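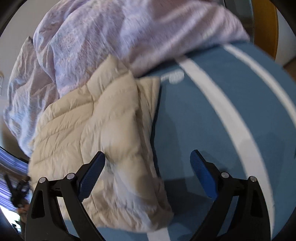
Chapter 4: Naming Things

Open any old program and read the variable names before anything else. You'll learn so much about the person who wrote it! In this chapter we work with Kondcombe, a small billing program of 1646 lines, and we change nothing it does. We only rename. Jahangir Dewan, its first author, called one value x2 in up to 200 places, and by the end you'll know what x2 holds and why it deserved better. Start with line 727, where the trouble (and the fun) begins.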